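Rules I keep for the sim (and why I finally wrote them down)

So I've been promising Yolanda Alcaraz for months that I'd put my simulation rules somewhere other than on the back of an envelope. She's heard me grumble about them enough times! They started as a private checklist when I was getting the Orklow task set into shape, and they've grown a bit since then.

None of this is official. There are proper safety standards for real robots and you should go read those. What I'm talking about is the everyday housekeeping that keeps your simulated runs from turning into soup – the stuff you skip on a Friday and pay for the week after.

Rule one: give the room a life of its own

I used to test everything in a bare gray box with one table in it. Fast to load, easy to look at, and a terrible habit. My policies did great until I gave them a chair. These days each room gets furniture, a plant, a wall in a real color and lights that throw real shadows, even if the task only needs the tabletop.

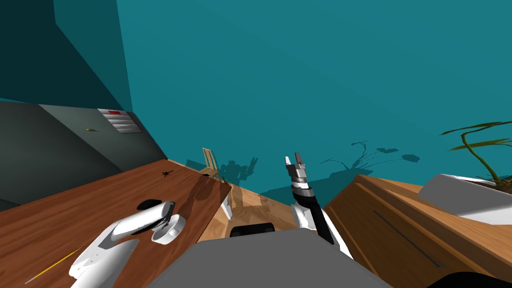 Rule two: write down the start pose

Both arms, every joint, grippers included. Iraklis Psarras and I once compared 110 runs of mine with 110 of his and couldn't agree on anything, and it came down to one wrist starting in a different place. A whole weekend gone. Now the start pose lives in the same file as the task, and if you change it, you change the version number too. No exceptions, not even for "just a quick look."

Rule three: don't delete the ugly runs

Of the 791 runs in my last batch, I tossed 15, and all of them were because the simulator crashed. A dropped object is a result. An arm that wanders off is a result too (an annoying one). If you do throw something out, put the reason in the log in plain words, so the next person isn't guessing.

Rule four: move one thing at a time

I'm still bad at this one. It's so tempting to shift the table, swap the lighting and tweak the grip force all before lunch, and then you've got a better score and no clue where it came from. Iraklis keeps a paper notebook for it. I've got a text file called Grallano notes, and I'm up to entry 366.

I'll do the rules for shared machines in December, once Yolanda has had a go at these. If you have one I've missed, stick it in the comments – I do read them, just slowly.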